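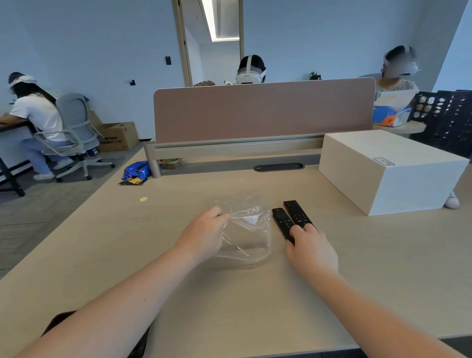

Figure 4. Hands, a clear plastic bag and two remote controls on a desk.

Hettiarachchi objected that a player who misses a match with a sore back is not injured in any sense a club doctor would sign off on, and that counting such absences together with torn muscles would make the whole series useless. Her comment came in reply to the first draft of our coding rules, and it changed how the rest of the work was done. We had been treating every missed league match as one unit of the same thing. After her reply we split the absences into two groups, long and short, and kept the short ones apart through all later steps.

5.2 Short absences and the team sheet

A short absence is one in which a player is left out of the squad for a single league match and is back in it for the next. Suspensions were removed, as were absences for family reasons where the club said so. What remains is mostly back pain, neck pain, tight hamstrings, colds and stomach trouble. The reason given by the club was taken at face value. We had no access to medical records and did not ask for it.

The set holds 521 short absences from the top division. In each case we compared the team sheet with the statement the coach made before the match and with the one made after it. The two often differ. A coach may say at noon that everyone is fit and then leave a midfielder at home, with the explanation given only in the evening. Matoušek coded the statements before the match and Štefanec those made after it, and neither saw the other's sheet until both were finished. Where they could not agree on whether a reason had been given at all, Masilela decided.

Two clubs caused extra work. Flekell publishes no squad list before travel, so we relied on the list handed to the referee. Ollidetti publishes two lists, one in the morning and one an hour before kickoff, and we used the later one throughout. A player who was on the morning list and missing from the second was counted as absent. Pap thought these late changes should form a group of their own — there are too few of them for that, and we left them where they were.

Short absences are more common in the weeks with a midweek cup match, and more common among players who started that match than among those who came on late. This is no surprise. More useful is the finding that they also cluster among players who had been on the bench for the three previous league matches. A regular starter with a stiff neck is usually named as a substitute and may even play. A fringe player with the same complaint is left out. We read this as a decision about squad places as much as one about health, and it supports part of the objection quoted at the start of this section.

It doesn't support all of it. When the fringe players are taken out, the link with midweek matches stays, and it is a little stronger for away trips. For that reason short absences are kept in the workload model in Section 6, with a separate term for players who had played fewer than 1000 minutes in the season up to that date. We also tried the limit at half that figure. The sign of the term did not change, but the estimates for goalkeepers became unstable and are not reported.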